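# Gurnard: Collecting Simulated Demonstrations for a Tray Task

Sinan Kahraman, project report, July
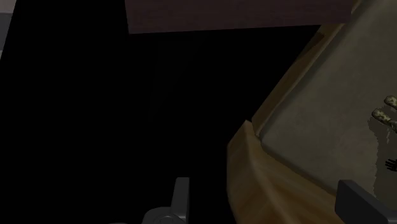 *Figure 1. Simulator view with the gripper open near the tray.*

## What was collected

The aim of Gurnard is to train a policy that picks objects from a tray with raised sides. All of the training examples come from the simulator. I drove the arm by keyboard and saved the image, the joint positions and the gripper command at each step.

I recorded 200 demonstrations. Of these, 40 were held out for testing. Each one starts with the gripper open and ends when the object has been lifted clear of the rim or when I give up. The starting pose of the arm and the position of the tray change between runs, so the object is often only partly in view at the start, as in Figure 1.

## Problems

The first batch was not usable. I had been saving the gripper command one step after the image it belonged to, and the policy learned to close late. I fixed the logger and recorded that batch again, which took over 3 hours.

The rim caused the most failed attempts. When the object lies close to the side wall, one finger tends to touch the wood before the other is in place. I had been deleting these runs. My advisor asked me to keep the ones where I backed off and tried again, and they are now tagged "retry" in the Akgül log format.

The background outside the tray is mostly black in many views. I left it that way for this round. Random backgrounds are set up in the Vutport branch but have not been used for any training yet.

## Next steps

- Record 80 more runs with the object near the rim
- Check the retry tags by hand
- Train again with the same settings and compare on the held-out runs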